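Tiltton insulation store to take rigid board offcuts from March

By Stamatia Nikolaidis
Updated 10.40 am, March

Builders and householders in Tiltton will be able to hand in clean offcuts of rigid insulation board at the Lindton Road depot from the end of March, under a scheme run by the materials store Skestodik.

The store will accept pieces of expanded polystyrene, extruded polystyrene and phenolic board at least 200 mm long on the shortest side. Pieces must be free of adhesive, render and fixings. Foil facings may be left on, but torn facings have to be trimmed back to a straight edge before the board is brought in.

Accepted board will be sorted by type and thickness, labelled and sold on by the piece for small jobs such as loft hatches, pipe boxing and the backs of radiator recesses. Board that is sound but too irregular to sell will be cut into blocks for use as packing.

Skestodik ran a trial at the depot last autumn with 3 local building firms. They delivered 756 pieces over the period of the trial, of which 49 were turned away, most of them for adhesive residue on one or both faces.

"The rejected pieces nearly all came from refurbishment work, where the board had been bonded to masonry," said Nektarios Xenos, who managed the trial. "Offcuts from new work were clean and could go straight on the rack."

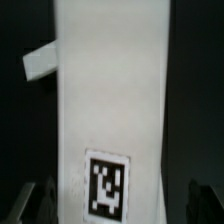
Photo: Skestodik

Thickness will be measured at the counter at two points on each piece. Where the readings differ by more than the tolerance for that type of board, the piece will be classed as packing. Staff will not test for thermal performance, and resold board will carry no declared value. Buyers who need a declared value for building control purposes are advised to use new material.

Mixed loads will be accepted if the types are bagged or strapped separately. Mineral wool, spray foam and any board showing water staining will be refused. The depot has no facility for hazardous waste, and board removed from cold stores or from older composite panels should go to a licensed site instead.

Fire classification was raised during the trial by Nassoro Tanui, a building surveyor in Lindton, who asked that resold pieces be marked with the original product type wherever the printing on the face survives. Skestodik has agreed to do so. Pieces with no legible marking will be stored on a separate rack and sold for non-building uses only, including cold frames, model bases and packing.

Hand-ins will be free for householders. Trade users will pay a handling charge by the bag, set at a level below the current charge for mixed construction waste at the Tiltton transfer station. An account form is available at the depot counter.

The depot will open for hand-ins from 8 am until noon. Vehicles over 3.5 tonnes should use the rear gate, where the turning area has been resurfaced.

Related items
Tiltton transfer station revises trade charges
Loft hatch draughts: what to check before winter
Lindton Road resurfacing enters second phase
Prodromos Liapis on lime render and damp walls

Contact the newsdesk | © Tiltton building news | Back to top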